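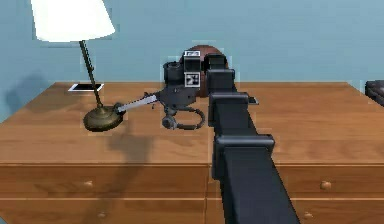 ¿Qué mira primero un banco cuando una empresa mediana pide una línea de crédito?

La capacidad de devolverla con la caja que genera el negocio. Las garantías se estudian después y sirven para cubrir el caso en que esa caja falle.

Apuntes > Finanzas de empresa > Tema 2: La relación bancaria

18 de septiembre
Por Noelia Rivas

Estos apuntes siguen el orden de la clase. Conviene traer leído el caso Figueroa, que ocupa la segunda mitad de la sesión.

1. El gestor y el analista

En la banca de empresas el cliente trata con un gestor, pero la decisión suele pasar por un analista de riesgos que no conoce a la empresa. El gestor prepara la propuesta y la defiende. El analista la lee con las cuentas delante y pregunta lo que falta. Buena parte de los retrasos viene de ahí: cuentas provisionales sin firmar, deudas con socios mal explicadas, un pedido grande que solo consta en un correo.

Cada gestor tiene además un límite de atribuciones. Por debajo firma la oficina; por encima la operación sube al centro regional y, si es grande, a servicios centrales. Al alumno le interesa saber en qué escalón cae su operación antes de calcular plazos.

2. Línea de crédito y préstamo

En el préstamo el dinero se entrega de una vez y se devuelve según un calendario. En la línea de crédito la empresa dispone hasta un límite y paga intereses por lo dispuesto, más una comisión por lo no dispuesto. La línea sirve para el circulante - nóminas, proveedores, desfases de cobro - y el préstamo para la inversión. Financiar una máquina con una línea anual es un error frecuente, y se paga en la renovación.

3. Caso Figueroa

Figueroa fabrica envases y vende sobre todo a dos clientes, Woria y Plelel. Cobra a 100 días y paga a 78. Tiene una línea con el banco Nudo por 267 mil euros, que vence en febrero, y en los últimos meses la ha usado casi entera.

Izzati Liew, directora financiera, quiere ampliar el límite. El gestor propone otra cosa: mantener la línea y descontar aparte las facturas de Woria. Para la clase, preparad una página con vuestra recomendación. Tened en cuenta:

- La diferencia entre cobro y pago es de 22 días, sin contar el tiempo que el producto pasa en almacén.
- El banco ve concentración de clientes y la va a reflejar en el precio.
- Si se ceden las facturas de Woria, dejan de servir como apoyo de la línea.

No hace falta calcular el coste exacto. Sí hay que decir qué documentos pediríais y en qué orden. 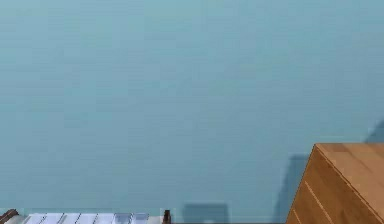 ¿Cuándo conviene empezar a negociar la renovación de una línea?

Varios meses antes del vencimiento, con las últimas cuentas cerradas y una previsión de tesorería. En el caso de Figueroa, esperar a enero deja a la empresa sin tiempo para consultar a otro banco.

4. Covenants

Son compromisos que la empresa asume mientras dura la financiación, por ejemplo no superar cierta deuda sobre el ebitda o no repartir dividendos sin permiso. Incumplir uno permite al banco exigir el vencimiento anticipado, aunque lo habitual es que conceda una dispensa y cobre por ella. Leed la definición de deuda que trae el contrato, porque rara vez coincide con la del balance.

La entrega se hace en papel al empezar la clase. El tema siguiente trata de avales y garantías personales.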